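Home | Guides | Tolleo Bench Kit | Downloads | Contact

Tolleo Bench Kit, Set-up Guide
Section 4: Preparing the bench and the processor tray

Please read the whole section before you touch the processor.

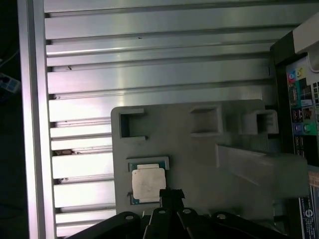

4.1 Clean the slotted bench top first. Small dirt likes to stay in the grooves, and from there it can travel to the contacts of the processor. Use a soft brush along the groove, then a vacuum with a narrow nozzle.

4.2 Put the gray tray flat on the rails. Press lightly on each corner. If it rocks, lift it and brush again under it.

4.3 Take the processor by two opposite edges and lower it into the shallow recess, metal side up. It must lie level. Do not push on it.

CAUTION: Never touch the contacts on the underside. Finger marks on the metal lid are less serious, but wipe them away before you apply the paste.

4.4 Keep the open slot, the pocket and the socket on the upper side of the tray free. Do not store screws in them.

NOTE: The bench top holds up to 12 kg. Heavy power supplies should stay on the floor.

4.5 Before a break, cover the tray with the lint-free cloth (order no. 870).

Corrections to this section were sent in June by Hannelore Ostermann and Tipene Pryor, with thanks.

Continue with Section 5: Opening the socket.

Shares 387 | Comments 12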